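**Talk notes – "The fault that only showed up on soft stuff"**
22 May 2023, 20 min slot. Slow down on the log part!

Open with the task itself. An arm over a table, a black cloth item, an open cardboard box. Every parent has done this job with one hand, and I love how hard it is for a machine. 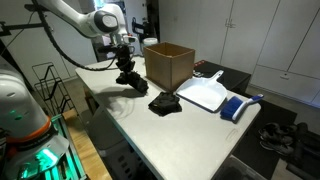
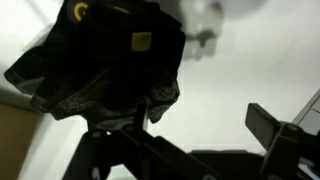
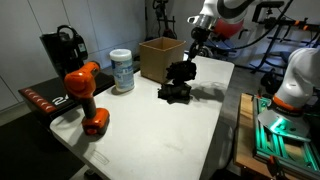
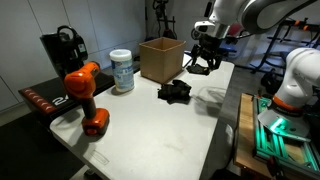
Now the fault. Back in November the Jindex build started reporting "grasp OK" with nothing in the fingers. The arm would lift, travel, open over the box, and log a success. Out of 373 logged picks, 187 were fabric, and every false OK was in that group. (Pause here, people like this bit.)

Why fabric? The Jenix driver judged a grasp by how far the fingers closed. A solid object stops them early. A thin fold lets them close nearly all the way, so somebody (me) had loosened the limit to let cloth through. Loosen it enough and an empty hand passes too.

Then the safety part – don't rush it. After a false OK the arm moved at carrying speed with the contact check turned down, as it expected a swinging load. One time it came down on the rim of the box and kept pushing for around 355 milliseconds before the stop kicked in. No one was hurt. The box was flattened on one side. Ask the room: who has a check they turned down "just for now"? Raise own hand.

What we changed:

- contact check stays at full setting, loaded or not
- second grasp test 100 ms after lift, using motor current
- "not sure" is now a legal answer, and the arm stops and waits
- limits live in one file, and the Popescu review tool flags any edit

The "not sure" answer is my favorite, so give it a full minute. The log got so much easier to read!

Show the Tromley replay if there's time. Skip the wiring slide unless asked. Somebody will ask about fingertip sensors: yes, we want them, no, they aren't fitted yet.

Leave five minutes for questions, and repeat each one into the mic.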